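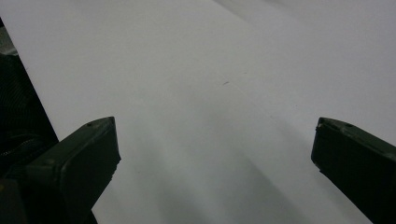 Helle, glatte Fläche mit diagonal verlaufendem Schatten.

Udard platziert Anleihe mit fünf Jahren Laufzeit

Orderbuch mehrfach überzeichnet – Mittel dienen der Ablösung bestehender Bankkredite

Die Udard AG hat eine nicht nachrangige, unbesicherte Unternehmensanleihe im Gesamtvolumen von 104 Millionen Euro bei institutionellen Investoren platziert. Die Anleihe hat eine Laufzeit von fünf Jahren und eine Stückelung von 100.000 Euro. Der Ausgabepreis liegt bei 100 Prozent des Nennwerts. Die Zinsen werden jährlich nachträglich gezahlt, erstmals im Juli des kommenden Jahres.

Das Orderbuch wurde am Vormittag um 9.30 Uhr geöffnet und am frühen Nachmittag geschlossen. Die Nachfrage überstieg das angebotene Volumen deutlich, so dass der Zinskupon am unteren Ende der zuvor genannten Spanne festgelegt werden konnte. Gezeichnet wurde die Anleihe überwiegend von Versicherungen, Pensionskassen und Vermögensverwaltern aus Deutschland, Österreich und den Niederlanden. 13 Prozent des Volumens gingen an Investoren aus den skandinavischen Ländern, die damit erstmals in nennenswertem Umfang an einer Emission der Gesellschaft beteiligt sind. Ein öffentliches Angebot fand nicht statt.

Verwendung der Mittel

Der Nettoerlös wird zum größten Teil für die vorzeitige Rückzahlung eines Konsortialkredits verwendet, den die Gesellschaft beim Erwerb der Tochtergesellschaft Stalano aufgenommen hatte. Der verbleibende Betrag steht für allgemeine Unternehmenszwecke zur Verfügung. Die Nettoverschuldung des Konzerns verändert sich durch die Transaktion nicht wesentlich. Die durchschnittliche Restlaufzeit der Finanzverbindlichkeiten verlängert sich um 2 Jahre. Größere Fälligkeiten stehen in den nächsten beiden Geschäftsjahren nicht an.

Die bestehende revolvierende Kreditlinie bleibt unverändert. Sie war zum Ende des zweiten Quartals nicht in Anspruch genommen. Die mit den Banken vereinbarten Finanzkennzahlen wurden zu allen Stichtagen eingehalten. Die neue Anleihe enthält marktübliche Regelungen für den Fall eines Kontrollwechsels sowie eine Negativverpflichtung. Ein Rating wurde für die Emission nicht beantragt.

Notierung und Abwicklung

Die Einbeziehung der Schuldverschreibungen in den Freiverkehr ist beantragt. Die Lieferung erfolgt gegen Zahlung, voraussichtlich zur Mitte des laufenden Monats. Linstead begleitete die Transaktion als alleiniger Bookrunner, Holanda war als Zahlstelle mandatiert.

Ausblick unverändert

Der Vorstand bestätigt die im Frühjahr veröffentlichte Prognose für das laufende Geschäftsjahr. Er erwartet weiterhin ein leichtes Wachstum der Umsatzerlöse und eine operative Marge von 10 Prozent. Einmalige Aufwendungen aus der vorzeitigen Kreditablösung werden im Finanzergebnis des dritten Quartals erfasst und sind in der Prognose berücksichtigt. Der Halbjahresbericht wird wie geplant im August auf der Internetseite der Gesellschaft veröffentlicht.

Über Udard

Die Udard AG ist eine Beteiligungsgesellschaft mit Schwerpunkt auf mittelständischen Zulieferern der Verpackungs- und Papierindustrie. Zum Konzern gehören Standorte in Deutschland, Italien und Tschechien.

Rechtlicher Hinweis

Diese Mitteilung stellt weder ein Angebot zum Verkauf noch eine Aufforderung zum Kauf von Wertpapieren dar. Sie ist nicht zur Verbreitung in den Vereinigten Staaten, Kanada, Australien oder Japan bestimmt. Zukunftsgerichtete Aussagen beruhen auf den gegenwärtigen Einschätzungen des Vorstands und unterliegen Risiken und Unsicherheiten. Eine Verpflichtung zur Aktualisierung besteht nicht.

Kontakt: Udard AG, Investor Relations und Presse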